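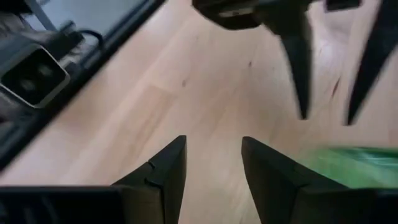

Wolham Workshop, Two-Arm Bench Group: Bench Diary

2018-03-15

Rain all morning and a slow start, so I had time to sit with a mug of tea and read our bench rules from top to bottom before I switched anything on. I don't believe I had done that since October, when we moved over from the old Dullotum setup and everybody was too busy finding cables to care much about paperwork. The rules have grown since then. We are up to 102 runs on the folding-and-passing job, and I think a fair number of the notes in the margin are mine, some of them in a handwriting I would be embarrassed to show my mother.

The rule I keep coming back to is the one about the shared middle. With two grippers working over the same wood, there is a patch where either of them can get to, and our rule says that only one may be moving in it at any time. The other one holds still, fingers open, until the first is clear. It sounds so plain when you write it down! But when you are the one driving, and you have a good rhythm going, and the right arm is already swinging in while the left one is still thinking about it, it is very easy to let them both go and trust your eyes. I did it myself this morning, twice before lunch, and caught myself the second time with my shoulders up around my ears. So I stopped, put both arms back at rest, and started the run over. I marked the earlier one as spoiled, too, even though it would have passed, and I felt rather virtuous about it for ten minutes.

Speed is the other thing. Our limit near the table is slower than people like, and new drivers always ask if it can come up a bit. I used to say maybe. Now I go by what the wrist view looks like. If the other gripper goes soft and streaky on the screen, and its fingertips stop having proper edges, then I can't judge the gap between its tips and the wood, and whoever looks at the run later won't be able to either. Those fingers come down to sharp points and I would like them to stay sharp. I have asked for a line to be added: when the tips smear, slow down. I would prefer that to a number, though I expect we will end up with a number as well, the way we always do.

Then there is the wood itself. I am fond of that surface, it's a lovely pale thing and it warms up the whole corner, but it shows every little mark, and I would like us to start keeping a record of them. There is a small dark one near the middle that I kept looking at today. I don't know what it is. The Ganora checklist we borrowed so much of our own from has a very sensible item about looking over the work surface before the first run of the day and writing down anything new, and somehow when we copied the list out we left that one behind. I have penciled it back in, as item 3, and moved the cable check down to make room.

The cable check I left just as it was: look at every loop, make sure it lies outside the reach of both arms, and do it again after anyone has touched the rail. I know we all think we do this already. I thought so too, until I sat down with the last batch of run sheets and found 97 with the box ticked and the rest blank. A blank box doesn't mean the check was skipped, of course, and I am not going to go around scolding anybody, but a sheet that isn't filled in can't be leaned on later, and I would so much like to be able to lean on them.

One more for the list, and this one came out of the Amarasinghe guide, which I finally finished last night in bed. It says that before a run everything on the table should be either part of the task or taken off it. We are pretty relaxed about that. There was something bright green over on the right side today, and I spent a silly amount of time wondering if the written task for that run said a word about it. I still need to go and look. If it doesn't, then the task sheet wants fixing, or the table does.

I managed 3 good runs after lunch, all slow, all with the waiting arm properly waiting, and my back feels better for it than it does after a fast day. Tomorrow I want to type up the penciled items before I lose the page, find out who has the spare key to the cabinet, and order more tea.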